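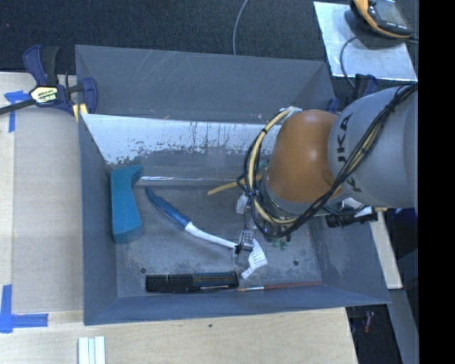
Used metal bin on a wooden tabletop, with a blue and white handled tool inside. Wear on the sloped wall is normal for this lot.

Sorville Used Bins – FAQ

Last updated Thursday, January 14, 2021. Quick answers, will tidy up later. Haoran Yu wrote most of it, Lihua Ren did shipping and returns.

What are these?
Secondhand metal bins, gray, high walls that slope. Came out of the Zollier stockroom when it closed. People use them for brushes, hand tools, gloves, cable, garden bits, whatever is piling up on the bench.

How many do you have?
164 at last count. Once they're gone they're gone. We don't make them and can't get more.

How much?
$30 each, pickup price. Shipping is extra, see further down.

Are they all the same?
Same general shape, not the same condition. Some have more scratches, some have more of the light surface rubbed away. We don't sort by looks. If you need a matched pair say so in the order notes and we'll try.

How worn is worn?
Look at the photo. Faint diagonal scratches on the far wall, a whitish strip below it that's gone ragged along the lower edge, pale blotches on the floor. Typical for the lot. If that bothers you, buy new somewhere else, no hard feelings.

There are holes in the floor?
Yes. Two small round ones you can see in the photo, other bins may differ. Fine for brushes and wrenches. Not fine for loose screws, beads, seed. Put a tray or a piece of cardboard down first.

Can I plug the holes?
Sure. Rubber plugs from the hardware store, or tape on the underside if it's only dust you're worried about. Measure first – we don't keep plugs here.

Will it hold water?
No. Please don't use it as a sink or a planter liner and then write to us.

What's the pale powdery stuff on the bottom?
We haven't tested it and can't tell you. Wipe with a damp cloth, don't sand or dry brush it, wear gloves the first time. Whatever is still there after that is staying there.

How do I clean one?
Damp cloth, drop of dish soap, second cloth with plain water, dry it right away. Don't leave it standing wet overnight. Skip steel wool on the worn strip, it just makes the patch bigger. We found that out on our own bench.

Can I repaint it?
Yes, and plenty of people do. Clean, scuff the sound areas lightly (outside, with a mask), primer for metal, two thin coats. Let it cure as long as the can says before you drop tools in. We've never gotten paint to last on the floor of one that gets heavy use.

Food?
No. Not vegetables, not pet food, not bread dough (somebody asked).

Do I need a liner?
Up to you. Felt or a rubber mat keeps the noise down and keeps handles from sliding. Cut it a bit small, the walls lean and a full size piece will buckle at the edges.

Long handled things – do they fit?
Lay them diagonally. Tools with long handles go in corner to corner much better than along the side. Take your longest one out and measure before you order, and email if you want the inside length, Haoran will put a tape on one.

Best way to keep it from turning into a junk pile?
One kind of thing per bin. Brushes in one, cutters in another. And pull the paper tags off before things go in, they crumple up and the print is no use to anyone after that. If you need the info write it on masking tape and stick it on the outside.

Will it scratch my table?
It can. The rim and underside are bare in places on some of them. Felt pads, or a strip of old carpet under it. On a bench you don't care about, just set it down.

Can I clamp it down?
If your bench has a lip for the clamp to grab, yes. Scrap of wood between clamp and bin or you'll mark the rim. Snug, not crushing.

Can I stack them?
We stack them empty with cardboard between. Full – no.

Do they come with lids?
No lids. Some customers cut a plywood one. We don't have a pattern, sorry.

Does the stuff in the picture come with it?
Bin only.

Do you ship?
Yes, max 2 per order. They're awkward and the box gets big fast. Need more, come and get them. Lihua sends a shipping quote by email before we charge you anyhting.

Pickup?
Side door at the Sorville building, knock loud. Bring blankets for the car. Email first so one is down off the shelf when you get here.

Returns?
Bent or cracked when it arrived, send a photo and we refund. Scratches, stains, worn finish, holes – no refund, all of that is covered up top. Keep the box untill you've looked it over.

Can you hold one for me?
Till the end of March if it's paid for. Unpaid, no holds.

Is the Xiao size coming back?
The Xiao was the shallow one. Sold out, don't expect more. The Zillia racks are gone too.

Something not on the list?
Email and put BIN in the subject line or it ends up in the wrong pile.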